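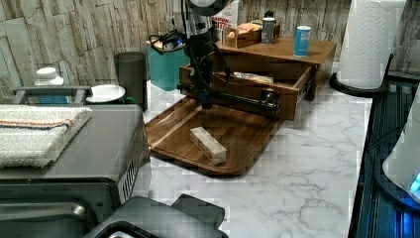

Re: Tea corner, drawer and tray

From: Kamran Warraich
To: kitchen list
Subject: Re: Tea corner, drawer and tray

On an earlier message, Butt wrote:

> Can we settle where the tea lives? I went through four places
> before I found the English Breakfast. Also, is the drawer for
> tea or for snacks? I put a packet in it in February and somebody
> moved it to the counter, so I moved it back.
>
> And please could the two canisters have one fixed spot. I don't
> mind which.

I had a go at this after lunch, when the kitchen was quiet. My suggestions are below, and anyone who objects can reply to the list before I write labels.

The drawer is for wrapped snacks. It's shallow, so one layer only, and nothing that crumbles. The long black handle on the front stays as it is. I know some of you dislike it, but I can open it with my elbow when I'm holding a mug.

For the tea, I'd like to keep to the divided caddy with the cut-out handle. Sachets go in one row and envelopes in the other. Boxes can stand next to it until they're down to the last few bags, then tip those in and recycle the box. The bigger slatted box behind can have the crisps and other bagged things.

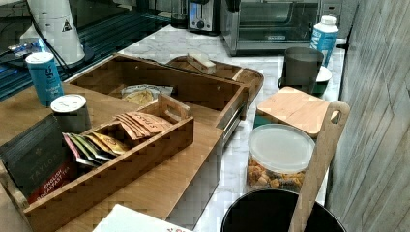 Tea caddy and slatted box on the large tray, with the Taylors box at the front.

The blue canister and the grey one can go on the tray or on top of the little cabinet. I've had them in both places and prefer the cabinet, blue to the right — it leaves more of the tray for tea. They're easy enough to tell apart, so I won't label those.

Butt also asked me off list about the small tray with the raised rim. I'd put it in front of the cabinet, flat on the worktop, and use it for making up a drink. It wipes clean and saves the marble pattern getting rings on it. Please don't store things there overnight.
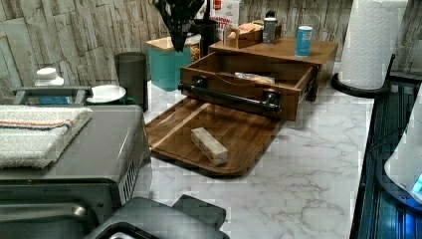 Small tray in front of the cabinet, drawer open.

The teal container can stay to the left of the cabinet, against the wall. Please put its lid back on after use.

I have 30 plain labels left over from the Pladilus shelves and will use 7 of them here. If we want more tea envelopes, the Jostov order goes in at the end of the month and I can add a box of 400. Tell me which flavours, please, as we still have plenty of the last lot.

Kamran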